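과제 중간보고: 직물 취급용 그리퍼 비교 시험

과제명: 비정형 직물 파지를 위한 말단장치 선정 및 제어 조건 도출
수행: 무르키아(Murkia) 조작기술팀
보고 대상: 델라크루아(Delacroix) 연구지원실
작성: 테구 긴팅(Teguh Ginting)
검토: 헤이즐 킨케이드(Hazel Kincaid)
보고 시점: 1월

1. 보고 범위

본 보고는 2차 구간의 수행 내용을 다룬다. 1차 구간에서 확정한 시험 절차는 변경하지 않았으며, 평가 대상 그리퍼 2종과 손목 카메라 유무에 따른 차이를 주로 기술한다. 제어기 교체 건은 일정이 밀려 5절에 별도로 적었다. 예산 집행 내역은 별첨으로 제출한다.

2. 시험 대상

대상 A는 평행 개폐형 2지 그리퍼이다. 전동식이며 손가락은 폭이 좁은 검은색 부품을 사용한다. 접촉면은 1차 구간의 매끈한 면에서 미세 요철면으로 바꾸었다. 손가락 교체 후 영점 보정을 다시 수행하였고, 개폐 지령과 실제 간격의 편차는 허용 범위 안에 있다.

대상 B는 탈루부스(Taluvus) 사의 적응형 그리퍼이다. 손가락 마디가 물체 형상에 따라 굽는 구조로, 상자나 병을 잡을 때는 A보다 유리하다. 직물에서는 손가락 끝이 바닥면과 이루는 각도가 일정하지 않아 접근 높이를 시험마다 조정해야 했다. 공급사로부터 받은 손끝 보조 부품은 체결부 규격이 맞지 않아 반송하였고, 재입고를 기다리고 있다.

두 그리퍼는 동일한 팔에 번갈아 장착하였다. 장착판은 공용이며, 교체 후에는 공구 중심점을 다시 측정한다. 팔의 최대 속도와 가속도 제한은 두 조건에서 같은 값을 사용하였다.

3. 시험 절차

한 회의 시험은 구겨진 직물 한 장을 작업대에 놓는 것으로 시작한다. 팔은 대기 자세에서 내려와 모서리 후보를 하나 선택하고, 파지한 뒤 위로 들어 올린다. 들어 올린 상태를 2초간 유지하면 성공으로 기록한다. 도중에 미끄러지거나, 모서리가 아닌 중간 주름을 집었거나, 두 겹 이상을 함께 집은 경우는 각각 다른 코드로 분류한다. 판정은 기록 영상을 보고 사람이 하며, 판정이 어려운 회차는 킨케이드가 다시 본다.

시험 직물은 면 행주, 극세사 천, 테리 수건의 세 종류이다. 1차 구간에서 쓰던 얇은 합성 안감은 정전기 문제로 결과 해석이 어려워 제외하였다. 초기 배치는 정해진 높이에서 떨어뜨려 만든다. 손으로 모양을 잡아 주는 방식은 작업자에 따른 편향이 확인되어 중단하였다.

전체 목표는 2,000회이며, 이 가운데 그리퍼별·직물별 기준 조건에 200회씩을 배정하였다. 나머지는 카메라 조건과 속도 조건에 나누어 쓴다.
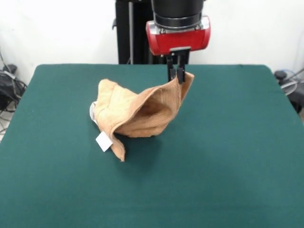

테리 수건은 세 직물 중 실패 유형이 가장 다양하게 나온 시료이다. 표면의 고리 조직이 손가락 끝에 걸려 미끄럼은 적은 반면, 두께 때문에 접힌 부분과 실제 모서리를 구분하기 어렵다. A는 손가락이 좁아 깊은 주름 옆에서도 진입 공간을 확보할 수 있었다. 모서리를 위로 당기면 나머지 천이 그릇처럼 오목해지면서 안쪽에 짙은 그늘이 생기는데, 깊이 추정 알고리즘은 이 영역을 작업대 면으로 오인하는 경향을 보였다. 수건 가장자리에 달린 흰색 라벨도 문제가 되었다. 황갈색 천과 녹색 작업면 양쪽 모두에 대해 대비가 커서, 모서리 검출기가 라벨 끝을 천의 모서리로 제안하는 사례가 반복되었다. 라벨을 잘라 내는 방안을 검토하였으나 실제 세탁물 조건과 멀어지므로 채택하지 않았다. 대신 라벨 영역을 별도 클래스로 표시하여 재학습하기로 하였다.

4. 중간 결과

4.1 그리퍼 비교

A는 세 직물 모두에서 B보다 안정적이었다. 차이는 극세사 천에서 가장 컸고 면 행주에서 가장 작았다. B의 실패는 대부분 하강 마지막 단계에서 발생하였다. 손가락 끝이 작업면에 먼저 닿으면 마디가 안쪽으로 굽고, 이때 천이 손가락 앞으로 밀려난다. 접근 높이를 올리면 밀림은 줄지만 얇은 천을 집지 못한다. 현재 하드웨어로는 두 조건을 동시에 만족하는 높이를 찾지 못하였다.

A의 주된 실패는 여러 겹 파지이다. 특히 수건에서 모서리 아래로 말려 들어간 단을 함께 집는 경우가 많았다. 파지력을 낮추어도 겹침은 줄지 않았고 유지 구간의 이탈만 늘었다. 파지력보다 진입 각도의 영향이 큰 것으로 판단하며, 다음 구간에서 손목 기울기를 변수로 추가한다.

4.2 카메라 조건

고정 카메라만 쓴 조건과 손목 카메라를 함께 쓴 조건을 비교하였다. 손목 카메라를 추가하면 파지 직전의 위치 보정이 개선되었으나, 하강 후반에는 손가락이 모서리를 가려 영상의 이득이 없다. 이 구간의 보정값은 사용하지 않도록 제어 코드를 수정하였다. 고정 카메라의 노출은 자동에서 수동으로 전환하였다. 자동 노출에서는 팔이 내려올 때 밝기가 변하여 라벨 검출 결과가 흔들렸다.

4.3 데이터 정리

판정을 마친 뒤 코드 불일치로 재검토 대상이 된 기록은 372건이다. 불일치의 대부분은 중간 주름 파지와 여러 겹 파지 사이에서 나왔다. 두 코드의 정의 문구를 수정하였고, 재검토가 끝날 때까지 해당 기록은 집계에서 뺀다. 따라서 4.1의 비교는 잠정적인 것이며 성공률 수치는 최종보고에 싣는다.

5. 제어기 교체 건

당초 이번 구간에 그리스텔(Gristell) 제어기를 설치하여 기존 제어기와 응답 지연을 비교할 계획이었다. 장비는 입고되었으나 그리퍼 통신 모듈의 펌웨어가 호환되지 않아 개폐 지령이 간헐적으로 누락된다. 단독 시험에서는 재현되지 않고 카메라 영상을 동시에 수신할 때만 발생한다. 통신선을 분리한 구성으로 재시험 중이며, 원인이 확인될 때까지 본 시험은 기존 제어기로 진행한다.

6. 변경 요청

가. B의 잔여 시험 중 속도 조건을 보류하고, 그 시험 시간을 A의 손목 기울기 조건에 배정한다. B의 기준 조건은 계획대로 완료한다.
나. 제어기 비교를 다음 구간으로 이월한다. 추가 예산은 요청하지 않는다.
다. 테리 수건 시료를 추가 구매한다. 반복 파지로 고리 조직이 눌린 시료는 초기 시료와 마찰 특성이 달라질 우려가 있어 교체 주기를 두고자 한다. 비용은 기존 소모품 항목에서 처리한다.

7. 다음 구간 계획

라벨 클래스를 포함한 검출기 재학습을 먼저 수행하고, 같은 초기 배치 영상에 대해 기존 검출기와 비교한다. 이후 손목 기울기 조건의 예비 시험을 수건에 한하여 실시하고, 결과에 따라 나머지 직물로 확대한다. 손끝 보조 부품이 재입고되면 B의 하강 조건을 다시 확인한다. 6절 가항의 승인 여부에 따라 장착 순서가 달라지므로 예비 시험 착수 전까지 회신을 요청한다.

별첨: 예산 집행 내역, 판정 코드 정의 개정안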